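Intro to Robot Manipulation, Project Track
Handout 6: The Fruit and Tray Task
Posted Nov 30, 2024

Welcome to the part of the course I look forward to all year! You've written your joint limits checks, you've fought with inverse kinematics, and now two arms get to do something together. By the end of this unit your team will have a policy that handles a tray and some fruit in simulation, and you'll have trained it on episodes your own group recorded.

What's in the starter folder

The Pulora simulator is already installed on the machines in the Halvorsen lab. Copy the fruit_tray folder into your team directory before you change anything (please, please copy it first). Inside you'll find the world file, a teleoperation script, and a set of 2,000 practice episodes recorded by last year's class. Some of those episodes are gorgeous and some are a mess. Keep the messy ones for now, we'll talk about filtering in the next handout.

Naming, once and for all

Left and right always mean the robot's left and right. From the overhead front camera the robot faces you, so its right arm shows up on the left side of your screen. Every team mixes this up at least once, and the result is an arm charging off toward the wrong fruit. Write it on a sticky note!

Each episode saves a wide view of the table and close views from the wrists. Open them side by side when you review:
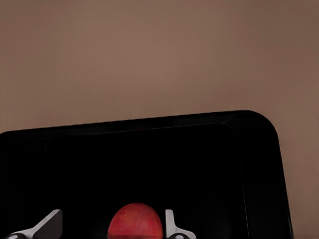
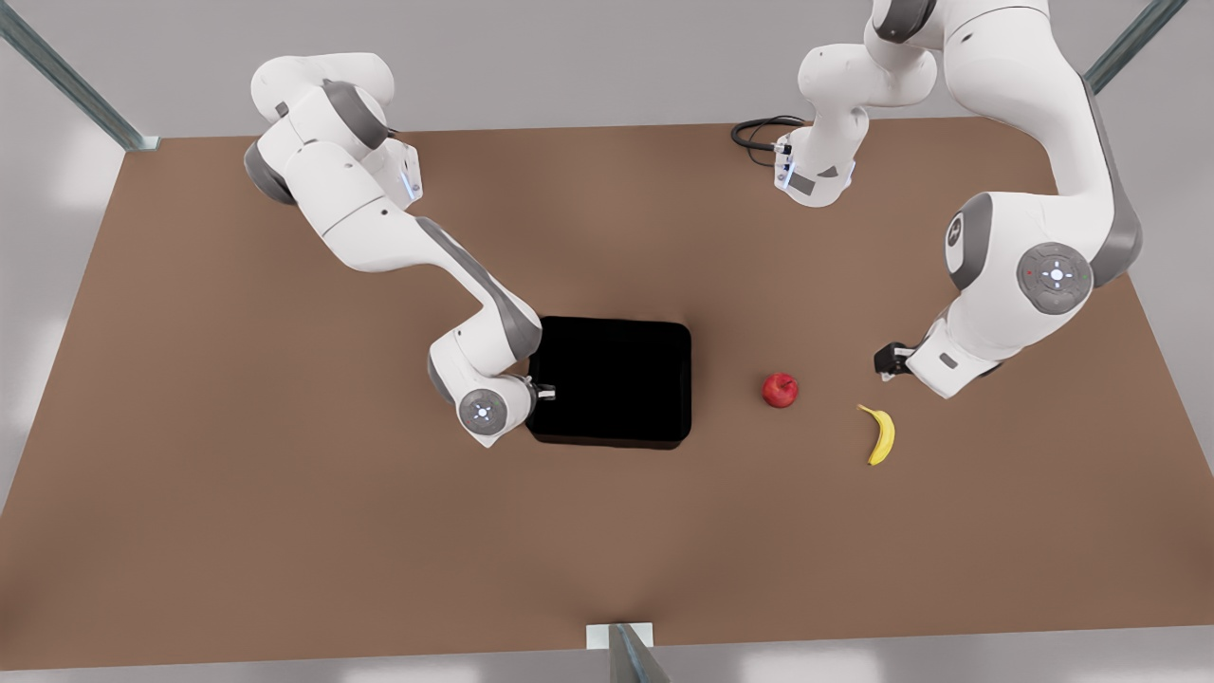

One close view with what looks like an apple between the gripper fingers, one wide view with both arms over the table.

Close views are wonderful for the last little bit of a grasp, when you care about the gap between finger and fruit. They're pretty bad at telling you where the rest of the table went. The wide view has the opposite problem: you can plan a whole path with it, but a small object is only a handful of pixels. Your network gets both, and part of the fun is finding out which one it leans on. Try blanking out one camera at test time and see what breaks.

Recording your own episodes

Each team records 42 new episodes. Split the driving so everybody gets a turn on the controllers. Move the fruit between episodes, and turn the tray a bit too, or the policy will memorize one layout and look brilliant until you nudge something. Slow, smooth motions train much better than fast ones. If you bump the tray, keep recording and recover! Recoveries are some of the most useful data you can collect.

Save everything under your team name (Eveck and Kikis, your folders are already set up). Check that the wrist and wide streams have the same number of steps before you log out.

For next time

Train the baseline with the default settings and bring your loss curve. Write 2 paragraphs on one failure you watched closely: which arm, which step, and what each camera showed just before things went wrong. If your team wants to try a harder version, let one arm steady the tray by its rim as the other places the banana. Timing the handoff is tricky and I'd love to see how you approach it.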